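Courses > Retail and Consumer Studies > Student Projects > Spring

Discount evenings in a campus store: what do customers do with a stacked discount?

Project report by Veikko Kuusisto
March

1. Background

The store in this report is the Grasdale campus shop. It sells textbooks, paper goods, clothing, gifts and a small selection of skin care. Two times in the school year it stays open late and gives a higher discount to employees and students. The staff call these "card evenings", because the customer must show the campus card at the register.

I work in the shop on Saturday mornings, so I already knew the registers and the people before I started. I mention this because it helped me to get the data, but it can also make me less critical than an outside person would be.

My question was simple. When the shop puts two discounts together, do the customers understand what they will pay? The manager believed that they do. The cashiers did not believe it.

2. How the discount works

On a normal day an employee gets 10 percent off. On a card evening there is another 20 percent off for everybody who has a card. The poster said "20 percent plus your usual 10". Many customers read this as 30 percent. The register calculates it in a different way: first it takes 20 percent from the price, and after that it takes 10 percent from what is left. The real discount is therefore 28 percent. On an item of 50 dollars the customer expects to pay 35 dollars and pays 36. It is a small difference, but it is visible on the receipt.

There were also exceptions. Textbooks, gift cards and the Radex calculators were not included. The skin care brand Cao had its own discount of 15 percent, and this one could not be combined with anything. The exceptions were printed at the bottom of the poster in small letters.

3. Method

I used two sources.

The first was the register log from the autumn card evening and from the four ordinary weekdays before it. After I removed voided sales and returns there were 2523 lines left. One line is one product on one receipt. The log contains no names and no card numbers.

The second was a short interview with customers after they paid. I stood next to the gift wrap table between 5 and 7 p.m. and asked people if they had time for three questions: what discount they expected, what discount they thought they got, and whether they bought something they had not planned. In total 45 people answered. I did not write down how many refused, and this was a mistake. My supervisor has told me that the refusal rate would be useful to the reader.

4. Results

Of the 45 people, 31 were employees. Only 6 of these employees gave the correct number of 28 percent. Most of the others said 30. Two said 20, because they thought that the evening discount replaced the usual one.

The students had fewer problems, as they only had one discount to think about. Their confusion was about the exceptions. Several of them brought a calculator to the register and put it back when they saw the full price.

In the log, clothing and gifts grew the most compared with the ordinary weekdays. Paper goods grew a little. Textbooks did not change. Skin care went down, which surprised the manager. I think the customers compared 15 percent with the larger number on the poster and felt it was a bad offer, even if it was the same offer as always.

I also looked at the time of the sales. The busiest half hour was from 5:30 to 6, just after most offices close. At this time the cashiers had no possibility to explain the calculation, and the line went back to the greeting cards.

5. Comparison with Vustmont

The Vustmont campus shop has one evening of the same type, and its manager answered my questions by e-mail. They print only the final percentage for each group, and they put a yellow dot on the shelf label of every product that is not included. She wrote that they get few complaints, but she has no numbers, so I can not use this as proof.

6. Suggestions

The poster should show one final number for employees and one for students. The exceptions should be marked on the shelf, where the customer makes the decision. If the shop wants to keep the words "plus your usual 10", then the register should be changed so that it gives 30 percent. The cost of this is small for the shop, but I did not have the margin data to calculate it exactly.

7. Limits of the work

One evening is not enough to say much about sales. The weather was good and there was a home game the same week. I would like to repeat the interviews at the spring evening with a new poster, if the manager agrees.

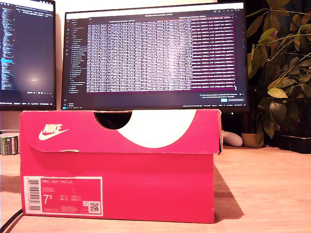
Why did employees pay more than they expected on the card evening?

The register took the second discount from the price that was already reduced, so the total was 28 percent and not the 30 percent that most of them had in mind.

Contact the course office | Copyright Grasdale Retail and Consumer Studies | Back to top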